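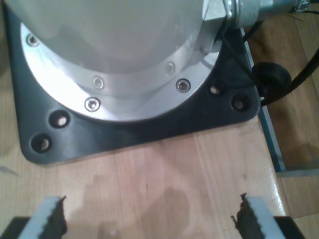 *Photo: Kwesi Aidoo*

I've been going to spill response exhibitions for long enough to have a drawer full of lanyards, and I still come home from every one with the same grumble. So I'm going to write it down this time and then perhaps my family can have their dinner in peace.

My grumble is that we spend far too much of our money, our floor space and our breath on kit, and hardly any on the people who have to drag it out of a shed at four in the morning.

I got back from Brestton last night. Good hall, decent coffee, terrible parking. I had a look at the new Bokis skimmer, and yes, it's lovely, I'd have one tomorrow! I stood through the Rathore demonstration twice (the second time mostly to sit down, if I'm truthful, as they had chairs). There was a long queue for anything with a touchscreen on it. And then at the far end, past the toilets, there was a session on tabletop exercises for small harbours, and I counted the people in it out of sheer bad temper. There were eight of us, and one was the speaker.

Now, I like kit. I've got a workshop I'm not allowed to show visitors. But think about what a spill on a small river is really like. It's a farm tank that's gone over, or a lorry in a ditch, or somebody's heating oil delivery pumped into the wrong pipe. It's two or three hundred litres of something nasty heading for a weir, and the first person there is a lock keeper or a lad from the council who did a half-day course a few years back. What he needs is to know which gate the key fits, who to ring, and how to set a boom at an angle to the flow so the stuff doesn't dive straight under it. He doesn't need a drone.

I'll give you my own sorry tale, so you don't think I'm throwing stones. In May we ran an exercise at Grernach, which is a little basin with a slipway and a boatyard, nothing fancy. We had 93 metres of boom in the container there, all bought and paid for, all on the register, all inspected. Grand. We gave the crew the call with no warning and started the clock. It took them 67 minutes to get the first length in the water, and the current would have carried oil past the slipway long before that. The boom was fine. But the padlock had been changed, the towing bridle was packed right at the back behind the anchors, and the connectors on one section were a different pattern from the rest, so somebody had to drive off and find an adaptor. All of it was on paper as 'available equipment'. I'd signed the paper.

Natanael Bragança, who was running the safety boat, didn't say a word about it until we were all drying off. Then he asked me when I had last opened that container myself. I had to think about it for rather a long time.

We repacked the lot that afternoon, in the order you'd want it coming out. It cost us a few hours and a packet of biscuits. I honestly believe it did more for that river than anything I've seen on a stand this year, and you can't put it in a brochure, so there's no stand for it.

I do know the other side of the argument. The exhibitors pay for the hall. Without them there's no conference, no coffee and no session by the toilets either. And some of the new gear does make life easier for a tired crew – lighter boom, for one, which my back is very much in favour of. A young engineer on one of the stands told me, quite politely, that better machines mean you need less training. I see why he thinks so. I'd only say that every machine I've ever been sold has come with a day of somebody showing me how it works, and that day was always the first thing cut when the budget got tight.

The regulators could help here, too. At the moment they ask us what we've got. They want lengths and weights and serial numbers, and we send them a nice spreadsheet. I'd like them to turn up one wet morning and say 'go on, then'. No fines the first time, just a stopwatch and a chat afterwards. Plenty of my colleagues will hate that idea and I expect to hear from them.

And to the organisers, if any of you are reading: put the exercise session in the big room next year. Put it first thing, before people have wandered off to get their free torches. Let the manufacturers sponsor it if they like, I really don't mind whose name is on the banner. Have a tank of water, a short length of boom and a few river crews who've made a mess of it and are willing to say so. I'll come and tell the Grernach story myself, padlock and all.

In the meantime, if you look after a container, go and open it. Take a torch, and take whoever would be on call tonight. Mine's on the list for the weekend, assuming I can find where I put the new key.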